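Can you try the hand-held gripper at the Zundine open day?

Posted by guscombe_parent

We have places for the Guscombe open day in January, the 11 am session. The sign-up page says visitors can "work with the gripper" but doesn't say if that means handling it or watching. My daughter is 11 and will want a turn. Does anyone know how it runs, and is there a lot of standing?

Posted by Nilsuwan

We went to the last one. Yes, you hold it yourself. You squeeze, the two fingers close, and you try to pick things up off a table. Each visitor gets 4 minutes, and staff will stop you when the time is up. Thin items are the hard ones — my son spent almost his whole turn on one piece of wire.

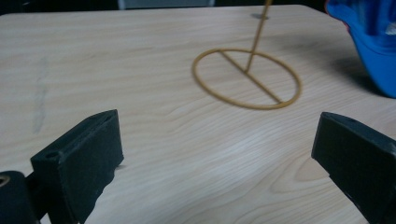 Gripper open, with the wire stand on the table ahead of it.

Go for the upright rod on that one. The ring lies flat on the table and is much harder to get hold of. The talk before it is 53 minutes with chairs. After that you stand in line, and ours was slow.

Posted by oven_door_2

no idea about the gripper but parking fills up early. we parked by the Oven cafe and walked, 2 hours free

Posted by tallgrass

Wear short sleeves or roll them up. They asked me to take my bracelet off too.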